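I have been thinking about bedtime lately, mostly because our youngest has started asking for the same story every night, and I have started, rather to my surprise, looking forward to it. My grandmother told me perhaps 20 stories in all, over and over, and I could still give you most of them with the pauses in the right places. We fret so much about finding children something new - new books, new clubs, new everything - and I do wonder whether they wouldn't be just as glad of the old fox and the old well, told by someone who is a bit sleepy and gets the ending slightly wrong.

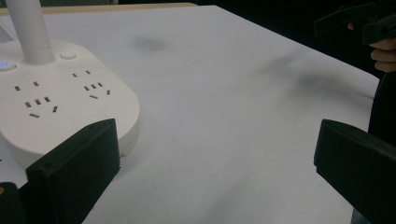

Kerstin Frerichs: Mine corrected me if I got the ending wrong, and she was only three!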